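Kraft paper is graded by basis weight, the weight in pounds of 500 sheets at a fixed size. The grade alone says little about how a sheet behaves on a work surface.
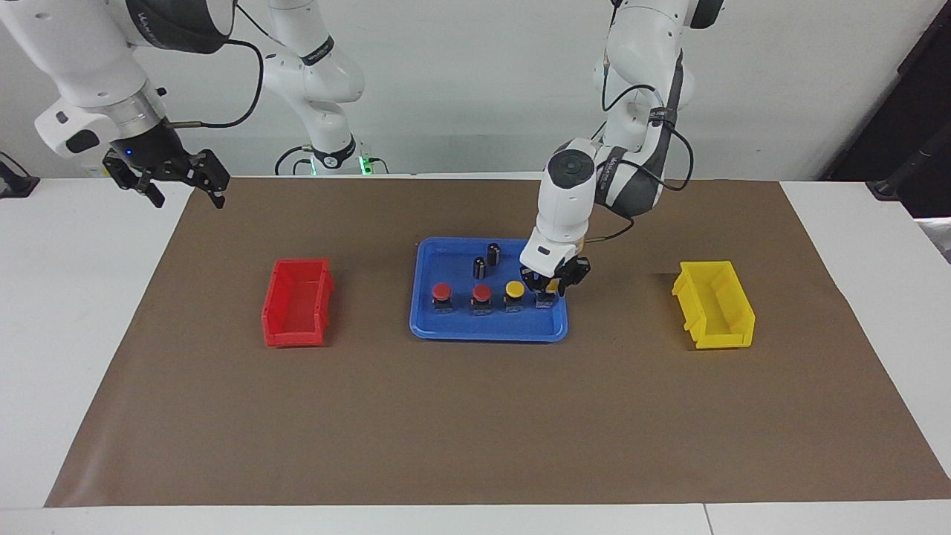

Brown paper laid over a white tabletop.

Shobha Kamath, who buys for the packaging firm Zollach, stores rolls for 36 hours at room humidity before cutting. Fibers swell more across the grain than along it, and a sheet cut too early will curl at the long edges. Her September order was 4000 feet, all unbleached.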